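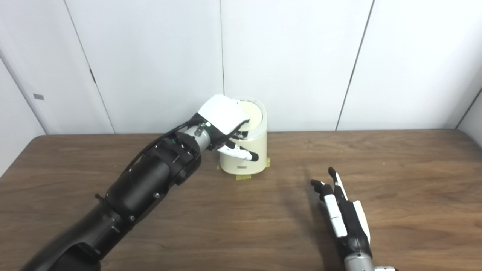 benchrat_ohio
Cell tech, second shift

Posted Wednesday, May 31, 2023

Left hand keeps landing on the canister a hair off center and I'm running out of things to blame. Two-arm tabletop cell, Vokari controller, Stellska hands. The canister gets picked by the top, lid on, and goes back down between the tape marks. Right hand waits open until it's needed.

First hour of the shift, great. After that the grip creeps toward the back of the lid and the shell of the hand starts leaning on the rim. I've rehomed the arm, reseated the hand at the wrist and redone the tape. Green light on the collar the whole time, so according to the hand life is wonderful.

What do you all check next?

----

torque_and_tea
Line maintenance

The green light means it has power and someone to talk to. I had a hand with a finger hanging by its tendon and the light was as green as a golf course.

Check the screws on the underside of the forearm housing. Ours backed out a little at a time and did exactly this, fine in the morning and sloppy by lunch. Put a paint pen line across each head so you can tell at a glance if one has moved.

----

gantrygoblin
Integrator

I'd leave the screws alone until you've looked at the cable. You've got it looped along the top of the forearm up to the wrist. If that loop is short it tugs when the wrist rolls, and the tug is different every time depending on how the cable settled. Run the wrist through its whole range at low speed and watch the loop, not the hand.

----

torque_and_tea
Line maintenance

Gantry has blamed the cable in every thread I've read since I joined. One of them was about a conveyor.

----

gantrygoblin
Integrator

It was the cable on the conveyor too.

----

benchrat_ohio
Cell tech, second shift

Did both before break. Screws were snug, marked them anyway. The loop goes tight near the end of the wrist roll – not guitar string tight, but it stops moving before the wrist does. Gave it more slack and tied it back again.

----

mostly_shims
Moderator

Masking tape is a fine way to tell a person where to put a canister. As a fixture it's a suggestion. Anybody who bumps the thing and slides it back "between the marks" has a different idea of between. We cut a shallow ring out of scrap plastic and screwed it down, and half our mystery drift went away that week.

----

benchrat_ohio
Cell tech, second shift

Can't screw anything to this table. It belongs to McKinnon, the building across the lot, and they want it back with the same number of holes.

----

mostly_shims
Moderator

Double-sided tape under the ring then. Still better than three strips and good intentions.

----

kp_nightshift
Operator

Are you warming the arm up? Ours at Trernness needs 4 slow laps before it's worth teaching a point. If you taught yours cold, then an hour in it isn't the same arm. I reteach after lunch and everybody thinks I'm a genius.

----

torque_and_tea
Line maintenance

Reteaching is how you hide a loose screw for 2 months. Ask me how I know.

----

benchrat_ohio
Cell tech, second shift

Ran 128 picks with the new slack and the old tape. Creep is smaller but still there after the first hour. Tomorrow I'll warm it up first and teach it hot, then do the ring. One change at a time or I'll never know who to buy a coffee.

----

gantrygoblin
Integrator

Large, black, one sugar.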